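Chapter 4
Choosing a Hand

Before you read this chapter, go find something soft to pick up. A dinner roll is perfect, a sock will do. Now pick it up with just your thumb and one finger, and pay attention to how hard you squeeze. You probably didn't squeeze very hard at all, and you probably didn't think about it either, and those two facts are going to keep us busy for the next thirty pages or so.

In the last chapter we got an arm to go where we wanted it to go. I was very proud of my first arm when it did that! I'd spent most of a June on it, and it would swing over to a spot on the table and stop there, again and again, as close to the mark as I could measure with a ruler. Then I bolted on the gripper that came in the box and asked it to pick up a plate. It pushed the plate clean off the table. The arm was fine. I had simply never thought about the hand.

So let's think about it now. When people compare grippers they nearly always start with the data sheet, and I understand why (I do it too, usually late at night with a shopping cart open). A data sheet gives you a maximum force, a stroke, a weight and a closing speed. What it can't give you is any idea how the thing behaves with the objects you care about. The two grippers we'll use most in this chapter, the Comusow and the Trình, look close to identical on paper. Their strokes differ by 4 millimeters. Put them to work on the same table for an afternoon and you'll never mix them up again.

The way I like to compare hands is with what I call a table set. You choose a handful of objects, you keep those objects forever, and you run every gripper through them in the same order with the same arm program. The set we used at Plarkomgate when I was putting this book together had 13 objects in it, most of them from a kitchen or a toy kitchen. I try to get at least one thing from each of these groups:

Rigid and flat, such as a plate. The trouble is all in getting under or over the rim.
Rigid and tall, such as a mug. You have a choice between the rim, the body and the handle, and each one asks for a different approach.
Small and round. It wants to roll away from the first finger that touches it.
Lumpy and bread-like. No two grasps meet the same shape.

Put a few of them out together, too. One object alone in the middle of a bare table is the easiest test there is, and I've seen plenty of grippers sail through it and then knock over the mug on the way to the plate.

Two arms are better than one for this, if you can get them. I run mine with a hand on each side of the table, and I write down which side did what, so that a bad result on the right doesn't get blamed on the left.
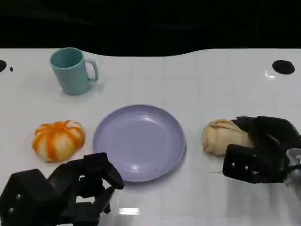 Now, how many tries is enough? My answer used to be "until I get bored," and that gave me nine tries per object on a good day. Nine tries will tell you if a gripper is hopeless. It won't tell you which of two decent grippers is better, and you'll see why when we work through the numbers in Section 4.3. For the full comparison in this chapter we logged 3,471 grasps, and you can have the whole log to play with. It's the file named Cilbridge, last updated March 17, 2019, and every exercise marked with a star uses it.

One more thing before we get going. Decide what counts as a success before the first grasp and write it down. Does the object have to leave the table? For how long? If it slips a little in the fingers but doesn't fall, is that a pass? I once had to throw out a whole morning of results when I noticed that I'd been getting kinder as lunch got closer. My rule now is lift, hold, set down, let go, and all four have to happen with no help from me.

4.1 What the Fingers Do

Let's start with the simplest hand there is, two fingers that open and close along a straight line. Everything else in the chapter gets compared to this one, so it's worth going slowly. Suppose both fingers press on the object with the same force, and call that force F.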